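Filed under: Book Talk > Family Sagas

riverbend_reader
Finished The Salt Ledger on Tuesday, all 636 pages of it, and I'm still a bit weepy! It follows three sisters in a harbor town called Nirkow, and the middle one more or less raises the others. Did anyone else love her as much as I did?

plumcake30
Loved her, but oh, the middle section dragged for me. I nearly quit at page 303 — all those letters about the herring boats.

riverbend_reader
The letters were my favorite part, bless you.

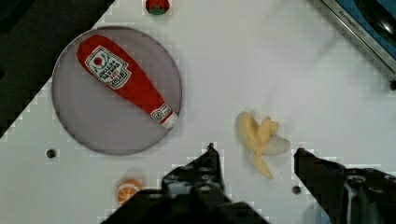
They're where you finally see why she never forgave her mother, and I went back and read them twice.

oldmaplelane
I'm with plumcake on this one. Lovely ending, though. Is the Riven paperback the same text?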